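How does a small film club ask an embassy for help with a screening?
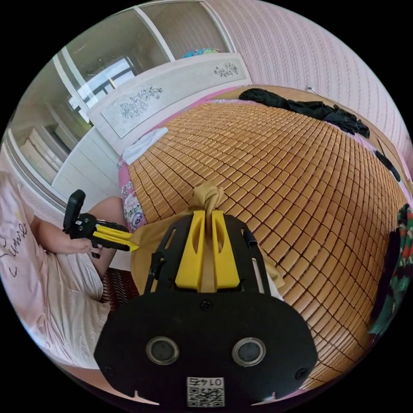

Posted by Bello Dauda

Good evening to all. I help to run a film club in Verkow. We are 27 members and we show one film each month in the hall of the public library, which has 80 seats. In April we want to show a documentary called Cotance. It is a film about a family of boat builders, and the director comes from a country which has an embassy in our capital, two hours from us by train.

A member told me that embassies often support such evenings. Sometimes they pay for the subtitles, sometimes they send the cultural attaché to say a few words before the film, sometimes they only let you put their logo on the poster. I would be happy with any of this, but I have never written to an embassy and I don't know the customs.

My doubts are these. Do I write to the ambassador by name or to the cultural section? Is an e-mail enough or do they expect a letter on paper with a stamp of the club? We are not a registered association, we only have an agreement with the library. And may I mention money in the first message, or is this considered rude? The distributor, Tradness, asks 224 for one public showing, and this is more than we usually pay. Our entrance is free and I would like to keep it free.

One more thing. If a diplomat comes, is there a protocol for where he or she sits and who speaks first? I do not want to make a mistake in front of the library director.

Thank you for your patience with my long message.

Ngozi Tamuno

Dear Bello, I did this four times for a literature and film evening, with three different embassies, so I can tell you how it went for me. Other embassies may work differently.

Write to the cultural section. If the website shows no cultural section, write to the general address and put "for the attention of the cultural attaché" in the subject line. In a small embassy the same person often does culture, press and education, and this person reads the mail personally. A letter to the ambassador will usually be passed down to the same desk, only one or two weeks later.

E-mail was always enough. I attached one page as a PDF with the title of the film, the name of the director, the place, the number of seats, the date we proposed and one other date in case the first was not possible. Please do give two dates. One time I gave only one, it fell on their national holiday, and they could not send any person.

About not being registered: let the library sign together with you. An embassy prefers a partner with an address and a telephone number, and if there is a payment it can go from them directly to Tradness or to the library. Two of the embassies told me they cannot pay a private person at all.

About money, it is not rude. But I would ask for something exact. "We are looking for support with the screening fee of 224" is a good sentence. "Any help is welcome" is difficult for them, they must then write back and ask what you mean. Check also whether the embassy already holds the rights for non-commercial showings of the film. It happened to me with an older film, they had a copy with subtitles ready and we paid nothing.

For the evening itself, reserve two seats in the first row, near the side from which one goes to the microphone. The host speaks first – this is you or the library director – and welcomes the guest with the full title. Ask the title by e-mail before and write it on a card. Then the guest speaks, and after this the film begins. Offer water. If you have a discussion after the film, say so in the invitation, so they can decide whether to stay.

Start early. Eight weeks is comfortable, and with less than four I would not expect a visitor.

ajayi

our town festival got 2,000 from an embassy once but that was a whole week with concerts so i dont think it compares. just phone them, its faster. also ask if they will share your event on their page, we had more people from that than from the posters

Bello Dauda

Thank you both. Ngozi, I did not think about the rights at all, I will ask this before I answer Tradness. The library director agrees to sign with us. She only asks that we send her the text first, so I am writing it tonight, with two dates.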